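About Nornov Packaging Supply

Small shop, big stockroom. We sell boxes, mailers, tape and tissue to people who ship things for a living. Or on weekends. Both fine.

Started in April with one rented unit in Briver and a van that hated hills. Now 3,865 customers, mostly bakers, candle makers, used book sellers. Same van, sadly.

What we do

Plain corrugated in stock sizes. Custom cuts from 200 up. No setup fee on repeat orders, just send us the old order number. Samples are free, you pay the postage. Everything goes out flat so it takes less room on your shelf, and folds up without glue.
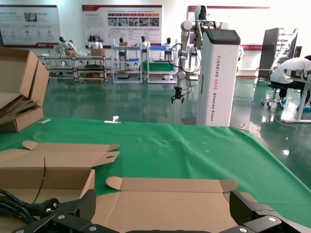
Where we ship

Briver and Siregar, next day if you order before noon. Orkden takes a bit longer, the truck only goes when its full. Everywhere else by regular carrier. Pickup is welcome, ring the side bell, the front one is broken.

Returns

90 days, unused, still bundled. Custom sizes can't come back unless we cut them wrong. If we did, tell us and we recut.

Who we are

Team of 5. We answer our own phones. Lunch is when it's quiet so try again if it rings out. Email is slower but we do read all of it, evntually.

Trade accounts: ask for the form, one page, fax not needed anymore.

Page last updated November 20, 2025. New price list coming soon.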